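Plurkero: Final Project Report
Game Development Studio, July 2025

1. Overview

Plurkero is a short puzzle game made over one term by a team of four. The player runs the mail room of a lighthouse and has to sort letters before the light comes around again. Anything left out on the floor when the beam passes is lost. The build we handed in has eight levels and takes a first-time player one sitting to finish.

The assignment asked for a complete game with a single main mechanic, tested on people outside the class. We did not have to use a theme, but we picked one anyway because our earlier project, Grivero, had suffered from not having one. That game had a map, a shop and a crafting menu, and no reason to use any of them.

2. Early design

The first version was played with cards and a kitchen timer. One person moved the letters, one person called out the beam, and the other two took notes. We went through several rule sets this way before writing any code. The main thing we learned was that a fixed timer made players wait. When the beam sped up or slowed down depending on how many letters were on the floor, they started planning ahead.

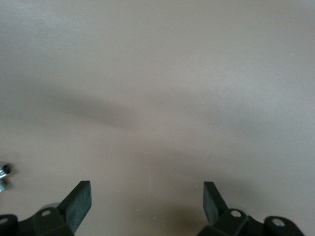 Figure 1. Tabletop surface with soft shadows.

We also dropped the idea of stamps with different values. On paper they looked like a good source of choices, but testers sorted by address first and checked the stamps only when we reminded them.

3. Building the game

We wrote the game in Jomesus, a small 2D engine used in the second-year course. It handles sprites, sound and input well enough, and its level format is plain text, so two people could edit levels at the same time without breaking each other's work. Its lighting is weak. The beam was meant to be a real light with shadows behind the furniture. After two weeks we replaced it with a flat shape that sweeps across the room and a simple check for which tiles it touches. It looks less impressive than the first plan, but it runs on the lab machines and players can tell exactly where it will land.

Work was divided by system at first: movement, beam, letters, menus. This went badly. Each part worked alone and nobody owned the way they fit together, so the first full build could not be played past the opening room. From then on we divided the work by level, and whoever had a level was responsible for everything in it.

Sound came last. There are two music tracks – one for sorting and one for the final seconds before the beam – and the change between them does more to warn the player than the on-screen meter. We left the meter in because some people play with the sound off.
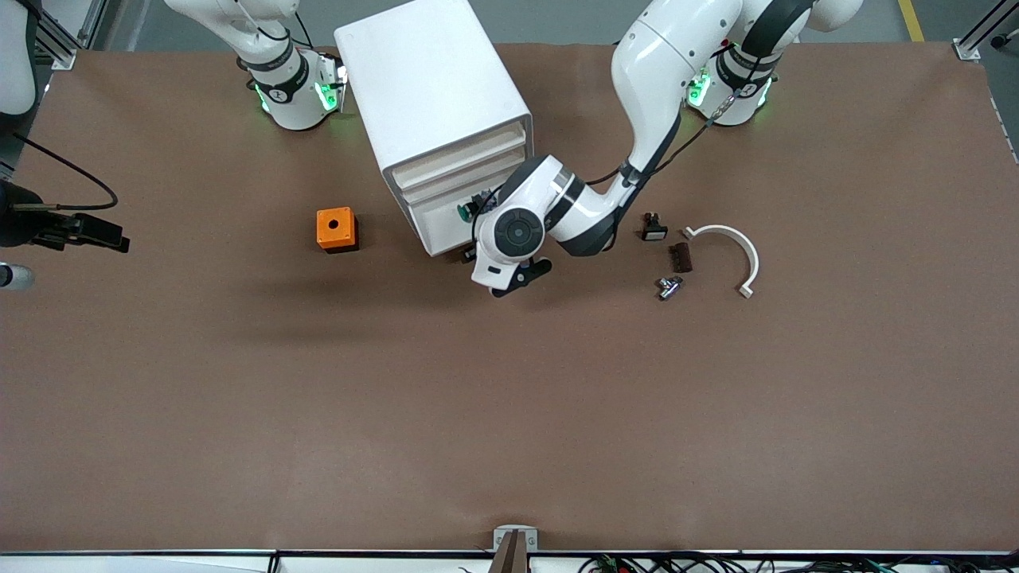 The level order changed more than anything else in the project. Level 3 introduced locked mailboxes, and it was the point where most players stopped during our first round of testing. Moving the locks to level 5 and giving the player a room with one lock and no time limit fixed most of this.

4. Testing

The build recorded every failed attempt to a log file. Over both rounds of testing it recorded 517 failures, and most of them came from a single cause: the player picked up a letter just as the beam arrived and expected the letter to be safe. Our rule said it was not. We argued over this for some time, since the rule was consistent and explained in the tutorial. In the end we changed it so that a letter in the player's hands is always safe. Level 7 became too easy as a result and had to be rebuilt.

Testers in the second round finished more levels and asked fewer questions about the controls. Several still did not notice the undo key. It is now shown on the pause screen.

5. Known problems

The beam can skip a tile if the game window is dragged while a level is running. Saved progress is lost if the player renames the game folder. The ending plays twice when the last letter is sorted with the undo key held down.

6. Further work

Two members of the team plan to keep going with the game under the working title Purba, with a larger building and more than one light. The level editor would need proper menus first, as it is still a text file with a list of codes taped next to the monitor.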